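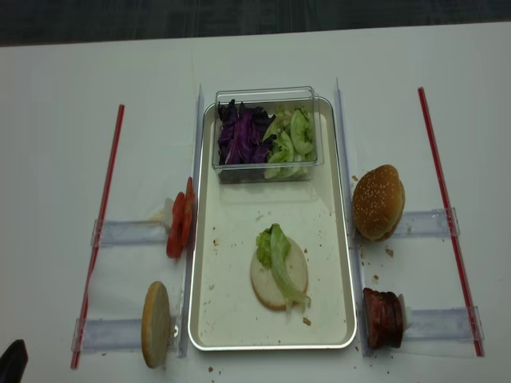 Kerr asked on the issue tracker whether a sandwich should still count as assembled if the lettuce reaches past the edge of the bun. It should. Labels in this release describe which layers are present and in what order, and overhang is recorded in a separate field.

Skirnater – sandwich assembly set

Version 8, released May 6, 2024
Maintained by Fillik

Summary

Skirnater covers the cold assembly of simple sandwiches on a tray: bun halves, leaf lettuce, shredded purple cabbage and sliced cucumber. It has 3035 records. Of these, 699 stop at a partial build and carry the label open.

Layer order

Layers are numbered from the bottom bun half up. The bottom half is layer 0 and is always placed cut side up. A leaf of lettuce laid directly on it is layer 1. Cabbage and cucumber may follow in either order. Vegetables still in the container are stock and get no layer number, even when the two piles touch.

Fields

record_id – integer, unique within a version
layers – ordered list of ingredient names
overhang – true if any layer extends past the bun edge
crumbs – true if loose crumbs are visible on the tray
state – open or closed

Changes since the December release

The crumbs field is new. Lettuce labels were reviewed in 1182 records, mainly where the rib and the leafy part had been entered as two layers. They are now one.

Known issues

Cabbage strips and cucumber slices are labeled as groups, so portion size can't be recovered from the layer list. Records imported from Flerkico have no overhang value. Leave the field empty when merging – a default of false will skew the totals.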